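What Is a Power Strip?

Look at the wall near a desk or a TV. You will probably see an outlet with two places to plug things in. Many rooms have more things than that: a lamp, a fan, a computer, a charger. A power strip lets several of them share one wall outlet.

What is inside?

A power strip is simple. Under the plastic case are long strips of metal, usually brass or copper. They run from one end to the other, behind all the outlets. Electricity comes in through the cord, moves along the metal, and goes out to whatever is plugged in. Plastic does not carry electricity, so the case keeps the metal away from your fingers.

What are the slots for?

The thin openings in each outlet are called slots. The metal prongs of a plug slide into them and touch the metal inside. Plugs have different shapes in different countries, so slots do too. Some are straight and some are slanted. Some strips have outlets that accept more than one shape of plug.

What are the buttons for?

Many strips have a switch. Some have one switch for the whole strip. Others have a separate button for each outlet, or for only some of them, so you can turn off the lamp and leave the computer on.

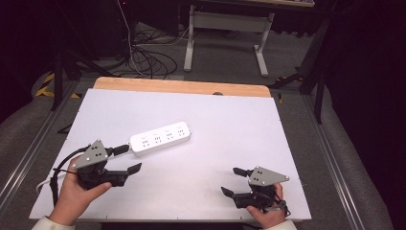
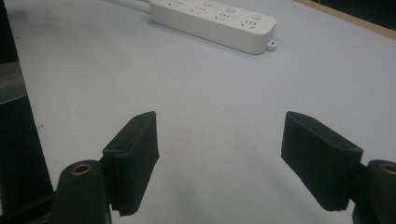
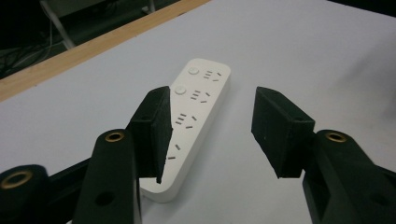 A white power strip on a white surface. The last picture shows two round buttons next to the slots.

How much can it power?

We measure how fast something uses electricity in watts. Say a computer uses 200 watts, a TV uses 166 watts, and a small heater on its low setting uses 500 watts. Add them up before you plug them in together. Every strip has a limit, and it is printed on the case or the label. If the total goes over the limit, the metal and the cord can get hot enough to start a fire. Heaters should go straight into the wall, even small ones.

Rules to remember

Ask an adult before you plug in or unplug anything.
Never put anything but a plug into a slot.
Keep drinks and wet hands away.
Do not plug one power strip into another.
Do not cover a strip with a rug, blanket, or clothes.
If a strip feels warm, smells odd, or has a cracked case, tell an adult and do not touch it again.

Words to know

Outlet: a place where you plug something in.
Prong: one of the metal pieces that stick out of a plug.
Watt: a unit that tells how fast something uses electrical energy.

Written by Rainer Kohlhase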